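Shared Laundry Room Opens to Residents at Stulgate

Residents of the Stulgate apartments now have access to a shared laundry room on the first floor of the Jirbridge building. The room opened on June 18, 2023, following work that began in February.

The housing office reports that 486 households are eligible to use the service. Washing must be booked in advance, and each household may reserve up to 3 sessions per month. Bookings are made at the front desk or by calling extension 501.
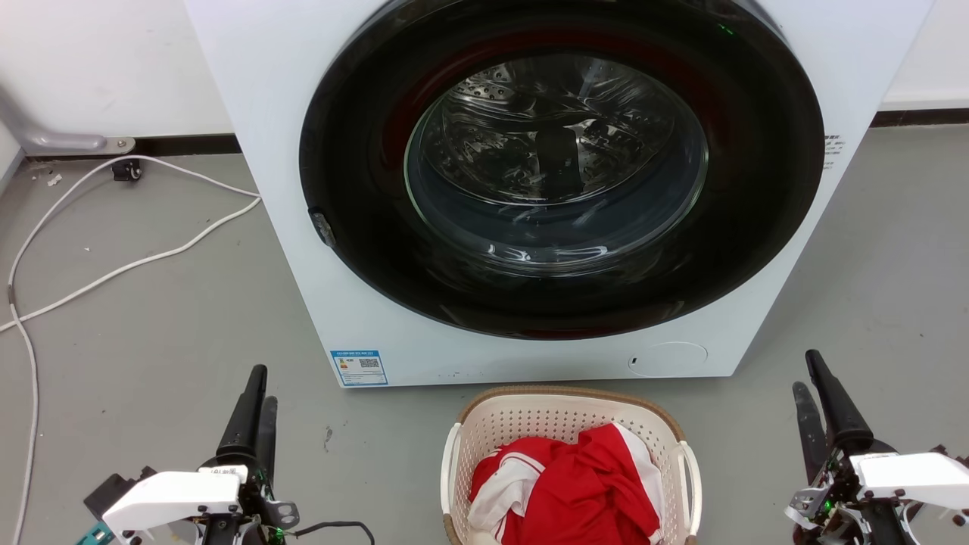 Residents are asked to bring their own detergent and to check pockets before loading. Clothing should be removed promptly at the end of a cycle so that the next booking can begin on time. Items left behind will be held at the front desk for 14 days.

The drain filter will be cleaned by maintenance staff, and residents should not open it themselves. Leaks or error messages should be reported to the housing office the same day.

A second laundry room, in the Dositz building, is planned. Its opening date will be announced by written notice to all households.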